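Print this page | E-mail this page
Shares: 15 | Comments: 3

Hard Rubbish Collection in Flerkstead: Frequently Asked Questions
Updated March 8, 2020

How many collections do I get?
Each household can book three collections a year. Unused bookings lapse at the end of November and can't be carried over.

How do I book?
Book online or at the Sudwood depot counter. You will get a reference number, which you should write on a sheet of paper and tape to the largest item.

When can I put things on the nature strip?
No earlier than the night before your collection. Keep the footpath, driveways and hydrants clear.

What will you take?
Furniture, whitegoods with the doors removed, bikes, carpet cut into short rolls, small appliances and scrap metal. Mattresses are picked up by our contractor, Rezaei, and may go a day after everything else.

What won't you take?
Paint, gas bottles, tyres, asbestos, car batteries, bricks or soil. Green waste goes in the lime-lidded bin. Paint and batteries can be dropped at the depot free of charge.

I rent. Can I book?
Yes, as long as the property pays the waste charge. Flats on a shared title should book through the body corporate.

My pile wasn't collected. What now?
Wait until the end of the following day, then ring the depot on extension 985. Missed collections are picked up within seven days.

Can people take things from my pile?
Once it's out on the strip it belongs to council, but we don't fine anyone for taking a chair. Please don't scatter the rest.

Who do I contact about a fine?
Write to Sándor Szalai, Waste Services, and quote the notice number.

Related pages
Kundeo Street depot opening hours
Replacing a damaged bin
Mulch and compost sales

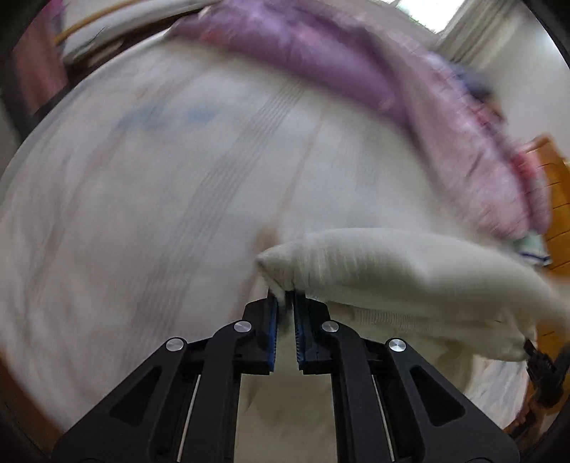 Photo: Bence Kocsis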